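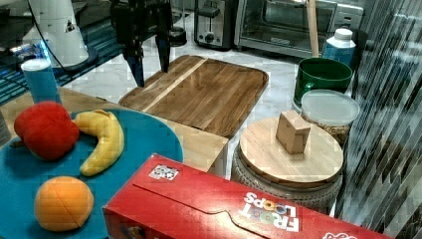
Power bill went nuts in May, what would you check first?
Clinda Homeowners Board > House & Yard

clinda_carl
Hi all, longtime reader, don't post much. Our bill from McKinnon Electric came in at 2085 kWh for May and I about fell over. House is all electric, two adults, one kid who showers like he's getting paid for it. The same month last year was 817! We didn't get a hot tub, we didn't get an electric car, and the AC was barely on. The only new thing is a Festari water heater that went in back in March. The lady at the McKinnon office (Carleen Cosgrove, super nice) says the meter read fine. So where do I start?

porchlight7
Water heater, no question. Feel the hot pipe leaving the tank when nobody's run water for an hour, and then go look for a leak on the hot side. We had a pinhole under the slab that we paid to heat for a whole winter. Ugh.

dot_in_the_valley
I'd go after the little stuff. Everybody has a counter full of things plugged in 24/7 and it adds up. I unplug every single thing at night, and my bill is tiny. 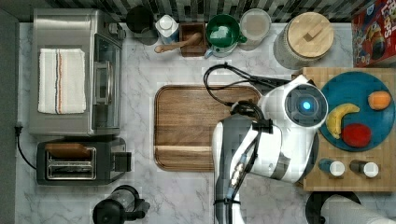 porchlight7
Dot, I love you, but no. A kettle sitting there turned off is using nothing, or so close to nothing you'd never find it on a bill. He's up well over a thousand kWh. You can't get there with a coffee maker clock.

dot_in_the_valley
Well, my bill is $7 lower than my sister's and she has the smaller house, so explain that one.

porchlight7
Your sister has a pool pump!!

wattson_gene
Okay, before you two start again. Carl, go out to the meter and write down the number, then shut off the water heater breaker for a day and write it down again. Everybody takes cold showers and complains, and you'll know by suppertime. If the daily use drops by a lot more than you'd expect, there's your culprit. Also get the thermostat settings off the Festari. Mine came set way too high.

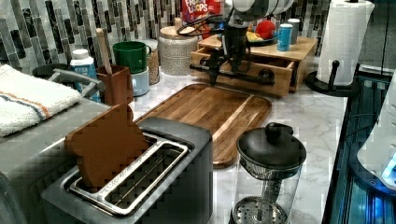 wattson_gene
Forgot to say, the thing to look at is how long something runs, and people mix that up with how hard it pulls. A water heater with a leak behind it may hardly ever shut off. A two-slot toaster pulls plenty while it's on, sure, but you do a slice in one side, eat it, and you're done for the day. That's a couple of minutes. I wouldn't even write it on the list.

clinda_carl
Did Gene's test this morning. I also found the old Kirkau baseboard heater in the back room ON, behind the futon, dialed all the way up. Arwel Watkins from next door helped me move the futon and he has not stopped laughing. No idea yet if that's all of it. The breaker stays off till tonight and I'll post the meter numbers.

dot_in_the_valley
So it WAS something plugged in.

wattson_gene
Baseboards are usually hardwired, Dot.

clinda_carl
This one has a plug.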